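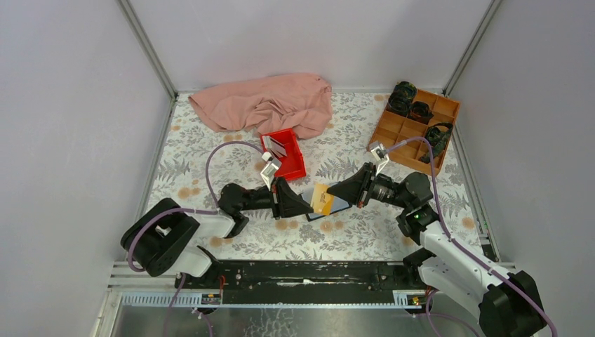 Selon Tsz-kin Yu, un plateau à compartiments ne sert qu'à déplacer le désordre du tiroir vers la table, et une boîte à chaussures fait le même travail pour rien. J'ai lu ce commentaire sous mon article précédent, en mars, alors que je venais de commander le plateau Tranutari. Je m'en sers depuis sur la table où je trie le courrier et les petites affaires, et je suis d'accord avec la moitié de la remarque.

Le Tranutari est un plateau en bois brun orangé, ouvert sur le dessus, vendu 78 euros chez Marchetti. Il mesure 24 cm sur le petit côté. Il est arrivé monté, dans un carton simple, avec une feuille d'entretien en italien et en anglais. Pas de notice en français, mais il n'y a rien à assembler.

Le bois est bien poncé à l'intérieur des cases. C'est un point que je vérifie toujours, car sur le Narkell que j'avais avant, les coins accrochaient les chiffons et les bords d'enveloppes. Ici les séparations sont fixes, collées, sans jeu. On ne peut donc pas les déplacer. Pour des trombones, des clés ou des piles, cela convient. Pour des papiers, non : une carte ou une chemise cartonnée n'entre dans aucune case sans être pliée. Chez moi, la chemise jaune orangé du courrier en attente reste à plat sur la table, à côté, et je n'ai pas trouvé mieux.

Je l'utilise avec un petit bac en plastique rouge qui ne fait pas partie du lot. Le bac reçoit ce qui est trop haut ou trop épais pour le plateau. Le partage s'est fait tout seul : le bois pour les petites choses que je reprends souvent, le plastique pour le reste. Tsz-kin Yu a raison sur un point, le plateau seul ne suffit pas. En revanche, la boîte à chaussures, je l'ai eue pendant deux ans, et je passais mon temps à la retourner pour trouver une gomme.

Sur une nappe, le plateau marche moins bien. La mienne est blanc cassé, avec des fougères grises et de petites fleurs pêche et orange, et le tissu suit dès qu'on tire le plateau vers soi. Il faut le soulever. J'ai collé deux bandes de feutre dessous, sans grand résultat – le caoutchouc serait plus adapté. Sur une table nue, il glisse correctement et ne raye pas avec le feutre.

Entretien : un chiffon sec. La feuille conseille une huile neutre de temps en temps, je ne l'ai pas encore fait. Une trace de stylo est partie avec une gomme blanche. Une trace de thé est restée, assez claire, dans le fond d'une case.

J'ai aussi regardé le modèle Lernbridge avant de choisir. Il a des séparations amovibles et coûte moins cher, mais je ne l'ai vu qu'en magasin et les cloisons bougeaient déjà. Pour quelqu'un qui range des objets de tailles très différentes, il mérite quand même d'être essayé.

Je garde le Tranutari. Le prix est élevé pour ce que c'est, et j'aurais aimé au moins une case longue pour les ciseaux, que je continue à poser en travers.

Accueil Rangement Bureau Cuisine Archives À propos

Nous écrire – Mentions légales – © Tous droits réservés – Haut de page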